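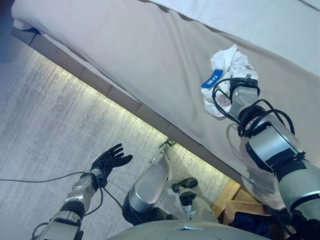

I have worked in hotel housekeeping for 16 years, and for most of that time the newest technology on my cart was a better spray nozzle. Then in December management signed with an outfit called Hukano, and now I supervise seven people and a machine. My old training speech was mostly about corners and hair. The new one covers cables, what the tablet beeps mean, and how to stand back while a silver arm presses into a bunched-up white cloth near the edge of a bed, blue tag and all, at a pace my grandmother would have found restful. I have learned to bring coffee.

The brochure promised we would be freed up for "guest-facing moments." I have been facing guests since I was twenty-two. Mostly they want more towels.

What changed first was the board. We used to split the floors by who got along with whom, plus a little horse trading over the rooms with pets. Now a program called Onduter hands out the rooms at six in the morning, and it has no idea that Roxana Betancur can't do the stairs by the laundry with her knee, or that you don't send a new hire into a bachelor party's suite alone. I spend the first half hour of my day fixing what it did. Dale Lavoie upstairs calls this "exception handling." He said it with such respect that I put it on my self-review.

The second thing is the talking. Two people on a bed talk across it. I knew about everybody's kids, everybody's landlord and one very long divorce, all of it from the far side of a king mattress. Roxana and I used to do a room together and come out knowing each other's business. These days one person goes in with the machine, and it is a lousy gossip.

I'll be fair. My shoulders feel better than they did last summer, and I sleep through the night. Hukano's people also listen, once you get them away from their laptops. I told them a tag is the easiest thing in the world to miss if you don't know to look for it, and they wrote it down. The sheet of things they have written down from me is at 300 lines now. I asked whether there was a rate per line. There was some laughter, not from me. 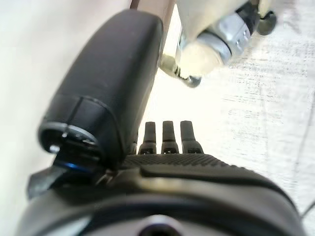
Did anybody lose a job over it?

Nobody was let go, but two people left in the spring and neither position was posted, so you can do your own arithmetic.

I brought that up at the last meeting, and Dale said we were "right-sizing through natural movement." Roxana asked him if the rooms were moving naturally too. He's getting back to her.

Meanwhile the suites on four are mine tomorrow, by hand, and I've asked Roxana to take the other side of the bed.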